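Home Corner Forum > Desks, Dressers & Small Spaces
Thread: Wicker on a white desk, yes or no?

pollyinflumville
Hi all! Long-time reader, I think this is only my second thread. I'm fixing up the desk in our shared studio in Flumville and I've gone back and forth on it so many times that my sister won't answer my texts anymore. The desk is a white Brimier with rounded corners, $170 secondhand, and I love it. It's what goes ON it that's driving me nuts.

What I've got so far is a wicker tissue box, a wicker basket with compartments, a bunch of purple fake flowers and one little pink thing for color. The wall beside it is brick and that's staying, I don't get a vote. So my question is whether the wicker works with white or whether it looks like I raided a beach rental. Be nice. (But be truthful.)

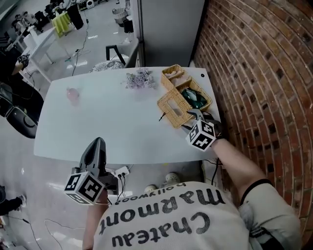
Tissue box and basket on the right, flowers at the back

I keep turning the tissue box at an angle and then straightening it again. Tell me which!

mudroom_marge
Angle. Straight looks like a waiting room. And I like the wicker! White desks get cold-looking fast and the tan next to that red-brown brick is doing you a big favor. Please don't swap it for acrylic, everybody has acrylic.

tenpennynail
I'll be the grump. Tissue box fine, basket fine, both together on the same side is a lot of weave in one corner. I'd move the basket to the left and leave the tissues where they are, or put the basket in a drawer if you have a deep one. Also the flowers. Real ones or none, sorry.

pollyinflumville
Noooo not the flowers! They're Flostar, I've had them since my last apartment and they are the only plant I've never killed. What would you put there instead?

tenpennynail
A lamp.

mudroom_marge
Leave her flowers alone, they're lavender and they're cheerful. I have fake peonies in my bathroom and people lean in to smell them. Polly, is that a second basket I see or is it all one piece with the dividers? I've been hunting for one with compartments for ages and the ones at Hulme are all too shallow to hold anything taller than a lipstick.

pollyinflumville
One piece, with the dividers built in! It came from Graça Figueiredo, she has a stall at the June market here and she also does round ones with lids that I'm trying very hard not to buy. The back section has my light stuff in it, pinks and beiges, and the dark green is up front and I'm not sure about it there. It kind of jumps out at you.

sallow_oak
New to this thread, hello. I'd switch them, green in the back and the pinks in front. Then the pink ties in with your other pink piece across the desk and the whole thing reads as one color story. Right now the green is the darkest thing up there and my eye goes straight to it.

tenpennynail
Or keep the green in front so the desk doesn't turn into a nursery.

sallow_oak
I mean, it's her desk. Pink isn't a nursery.

pollyinflumville
Ha, okay okay. I do like the green on its own, I just hadn't thought about what it was sitting next to. Here's the drawer side too, since tenpenny asked about a deep one. They're none of them deep. All 3 would take notebooks and pens and that's about it, the basket would never fit (I tried, it got stuck, there was language).
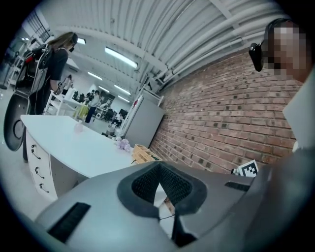 Drawer side, with the pink cup, the flowers and the basket farther down

mudroom_marge
Oh I like it even more from this side! Those curved handles! The dark against the white is so good. Did they come on it or did you change them?

pollyinflumville
Came on it. They were half the reason I bought it. I did take them all off and clean behind them, which I recommend to anybody who buys a used desk and also do not recommend right before dinner.

tenpennynail
Okay, I take back some of what I said. With the flowers between the cup and the basket it has more of a line to it than I figured. I'd still pull the basket in from the end, because things at the end of a desk get elbowed. Bigger problem is overhead. That's a whole row of fluorescents on a white metal ceiling, and nothing you put on the desk is going to look cozy under that. Which brings me back to

A lamp.

sallow_oak
He's right about the lamp, I hate to say it. Warm bulb, something low. My studio has the same kind of tube lights and I don't even switch them on after 4 pm. A lamp with a linen shade would go with the wicker and you could put it on the cabinet end so the cord isn't running across the top.

pollyinflumville
I could do the cabinet end. Speaking of which, does the gray cabinet bother anyone? It bothers me. It's tall and gray and it's right there behind the desk and there's a little red sticker on it that I have picked at with a fingernail, a butter knife and a credit card.

mudroom_marge
Hair dryer on warm, then cooking oil on a rag. Let the oil sit first. As for the gray, I'd live with it. Brick and gray are old friends.

tenpennynail
Paint it. A quart would do it.

pollyinflumville
It's shared so I'd have to ask, and last time I asked about paint there were 92 messages in the group chat. I might hang something off the side of it instead. A cork strip, maybe?

sallow_oak
Check if it's magnetic first. If it is, you can use a magnetic rail and skip the tape altogether. Mine came in a multipack and it holds my scissors and a roll of washi tape and it has never slid.

halfpintattic
Popping in to ask about the chair, because I saw a bit of it in the first picture. Is that a loose cushion, the white patterned one? I have a black frame chair too and every cushion I've put on it migrates to the floor by lunch.

pollyinflumville
It has ties at the back, I just never do them up properly! Try a square of that rubbery rug liner underneath. I cut a piece off the hallway one and you can't tell.

halfpintattic
Genius, stealing that. Also team flowers.

mudroom_marge
That's two for the flowers, tenpenny.

tenpennynail
I can count. I've got some 200 posts on this board against fake flowers and I'm not stopping now. But keep them away from the cup at least, two small things side by side look like they're waiting for a bus.

pollyinflumville
So, my list for this week. Tissue box stays on the angle, basket comes in from the end, pinks to the front of it, oil on the sticker, and I'm looking at lamps. Flowers stay!! If anyone has a lamp they like for under $50, post it, low and with a shade please, and nothing with a clamp because the desk edge is rounded and I don't trust it.

sallow_oak
I'll measure mine tonight and send you the height.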